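Homwood Technical Annex
Electrical and General Safety Inspection, Ground Floor Workrooms
Form 2241, with inspector's comments
Period covered: April

Ratings used on this form: S (satisfactory), R (repair or correction required), N (not applicable). Items rated R must be closed by the department responsible before the next scheduled inspection. Comments are part of the record and should be read with the rating.

Section 1. Exits and walkways

1.1 Exit doors open fully and latch without force. S
1.2 Exit signs lit. R
Comment: The sign over the loading door was lit on one side only. The lamp is to be replaced and the sign tested on battery.
1.3 Main walkway clear to its full marked width. R
Comment: Flattened cartons were stacked inside the yellow line next to the Endedon storage cage. The same finding was entered at the previous inspection. The department is asked to name a permanent place for cartons awaiting collection and to mark it on the floor plan.
1.4 Floor surface even and free of spills. S
1.5 Emergency lighting test log up to date. S

Section 2. Fire protection

2.1 Extinguishers in place, charged and tagged. S
Comment: The tag on the unit in the corridor is faded but can still be read. Replace at the next service.
2.2 Clearance below sprinkler heads maintained. S
2.3 Pull stations visible and not blocked. R
Comment: A coat rack partly covers the pull station by the east stairs. Move the rack.
2.4 Flammable liquids kept in the approved cabinet. S
Comment: Cabinet self-closing door checked three times and closed fully each time.

Section 3. Electrical supply

3.1 Panel doors closed, circuits labeled. R
Comment: Circuits added during the Clistska renovation are labeled in pencil. Printed labels are required. The panel schedule posted inside the door does not show these circuits and must be reissued.
3.2 Ground-fault outlets trip and reset when tested. S
3.3 Extension cords not used as permanent wiring. R
Comment: One cord was found running behind the shelving to a portable heater rated at 2000 watts. The heater has been taken out of service. Room temperature complaints should be sent to the building office in writing.
3.4 Power strips not connected one to another. S

Equipment that is opened for service is covered by the bench rules posted in each workroom. Inspectors are reminded that these rules apply for as long as a cover or panel is off, including during breaks and shift changes.
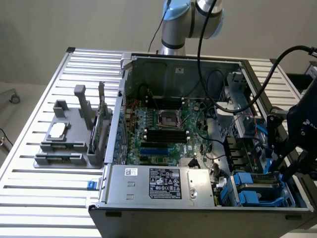 Departments are also reminded that a power supply may hold a charge after it is unplugged. Power supply housings are not to be opened on site under any conditions. Failed units go to the recycling bin marked for that purpose.

Section 4. Storage and lifting

4.1 Shelving anchored and load limits posted. R
Comment: The posted limit of 500 pounds per shelf is missing from the two units nearest the Yordanov room. Replacement signs have been ordered.
4.2 Heavy items stored between knee and shoulder height. S
4.3 Pallet jack inspected; capacity plate legible. S
Comment: Plate reads 3000 pounds.
4.4 Step stools have sound feet and treads. S

Section 5. First aid and records

5.1 First aid kit stocked and within date. R
Comment: Eyewash bottles expire before the next inspection. Reorder now.
5.2 Emergency contact list posted and current. S
5.3 Earlier findings closed. R
Comment: Item 1.3 remains open.

Completed copies are to be filed with the Homwood building office. Responses to all R items are due in writing before the end of the following month.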